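How Much Food Do We Leave on the Plate? A Lunch Waste Project at Calloway

4 min read
15 shares | 3 comments

By Kenji Iwasaki

For my environmental science project I looked at how much food gets thrown away after lunch at Calloway, and whether plate size has anything to do with it. I picked the topic after helping stack trays one Tuesday and seeing how full the bins were by 12:40.

Background

Food waste from a cafeteria comes from two places. Kitchen waste is peelings, trimmings and food that was cooked but never served. Plate waste is what people take and don't finish. I only studied plate waste. The kitchen keeps its own records for the rest, and those are done by the week, so I couldn't match them to single lunches.

Some articles I read said people fill whatever plate they are given. Others found no effect once people were used to the new plates. I wanted to see what would happen with our own students.

Method

The large plates are the ones the cafeteria always uses. The small plates came from Nistix, a catering supply store in town. For two weeks we used the large plates, and for the next two weeks the small ones. The menu repeats every two weeks, so both sizes were used with the same meals.

After lunch, everyone scraped leftovers into one of two tubs, one for food and one for napkins and wrappers. I weighed the food tub on a kitchen scale and subtracted the weight of the empty tub. Drinks and soup were left out. A plate counted as one serving, even if the person came back with the same plate for seconds.

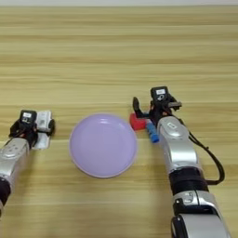 Results

Over the two weeks with large plates, I recorded 2070 servings. In the two weeks with small plates there were 2000. The average waste per serving was lower with the small plates, but most of the drop came in the first week. By the end of the second week the two sizes were close.

Pasta days had the least waste with either plate. Baked fish had the most. Cooked vegetables made up a large part of the tub almost every day, mainly green beans.

Problems

One day the scale battery died and I had to use the bathroom scale from the nurse's office, which only reads to the nearest half pound. I kept that day in the results but marked it in my table. Some students also put wrappers in the food tub, and I picked out what I could.

Next Steps

I would like to run the small plates for a full semester and ask students why they left food. Mr. Rosenthal also suggested testing a half portion of vegetables.

Comments (3)

Vaughn Rosenthal: Good work on the tables. Put the empty tub weight in your appendix.

skekar_fan: the fish is the problem, not the plates

M.T.: Did lunch take longer with the small plates? Our line was really slow in the second week.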